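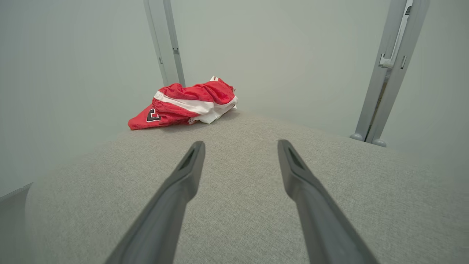

등받이 달기를 잊은 소파에 굳이 항목이 필요하냐고 한 독자는 편집부에 물어 왔다. 제조사들의 견해는 다르며, 가격표에도 그 견해가 충실히 반영되어 있다.

오토만은 등받이와 팔걸이가 없고 윗면에 속을 채운 낮은 좌석이다. 이름은 오스만 제국에서 왔고 유럽에는 18세기 후반에 퍼졌다. 초기에는 벽을 따라 길게 놓고 여럿이 앉는 가구였으나 점차 작아져 발을 올리는 물건이 되었다. 좌석으로서는 좌천에 가깝다.

분류
발받침형, 벤치형, 수납형으로 나눈다. 수납형은 뚜껑을 열면 담요를 넣을 수 있는데, 위에 늘 무언가가 놓여 있어 뚜껑을 열 일은 드물다. Stüber의 초기 목록에는 서른두 가지, 즉 32종이 실렸고 그중 상당수는 색만 달랐다.

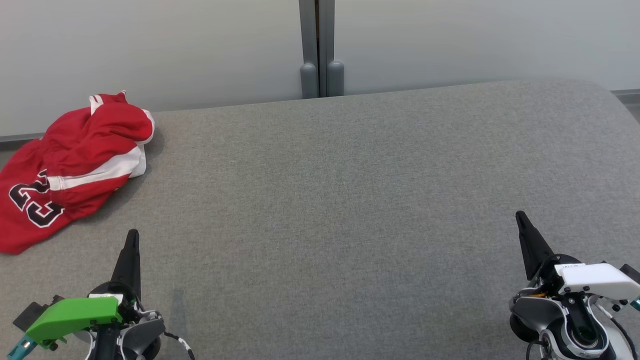 회색 천 위에 놓인 붉은 옷.

규격
높이는 대개 함께 쓰는 소파의 좌면과 같거나 조금 낮다. Potach의 표준형은 높이 38cm, 너비 70cm이다. Stelletti는 같은 너비의 제품을 '대형'이라 부르고, Ketetti는 '소형'이라 부른다. 두 회사 모두 이 문제로 정정을 낸 적은 없다.

관리
직물 커버는 결을 따라 솔질하고, 분리형이면 세탁 표시를 따른다. 속이 꺼진 발포재는 뒤집어 쓰면 한동안 버틴다. 한쪽 면만 덮은 제품은 뒤집을 수 없으며, 이 사실은 보통 구입한 뒤에 알게 된다.

같이 보기: 푸프, 디반, 스툴
마지막 편집: 4월 25일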